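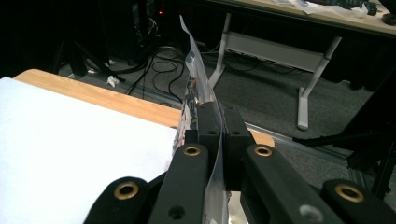

Bag handling rules, what do you write down?
Started by potgieter_lab

I am writing the house rules for hand-held gripper work at Dreltside and I need opinions about transparent bags. My draft says: close the fingers fully, and hold the bag high enough that the clear part stands up above the blocks. The bag has to be over the table edge side, never over the cables on the floor. Is this too strict? We want 1000 good recordings before December.

flanetach_ops
Not too strict, but "fully" is a bad word in a rule. With thin plastic the blocks are nearly touching anyway, so how will a reviewer check it? Write "until the bag does not slide".

potgieter_lab
Fair. I will change it. And the floor? I would like a rule for cables and paper scraps too.

mr1959
I disagree with this one. If you clean everything, your data shows only clean rooms. We rejected more than 920 recordings at Distisano for bad grasps, and the floor was the cause in none of them.

flanetach_ops
A loop of cable behind a table is a trip hazard for the person holding the tool. That is safety — it is not about data.

mr1959
Then put it in the safety page, section 3, and leave it out of the grasp rules.

potgieter_lab
OK, two pages then. Scraps may stay, cables must be tied where people walk. I still keep the rule about the table edge, I don't see a good argument against it.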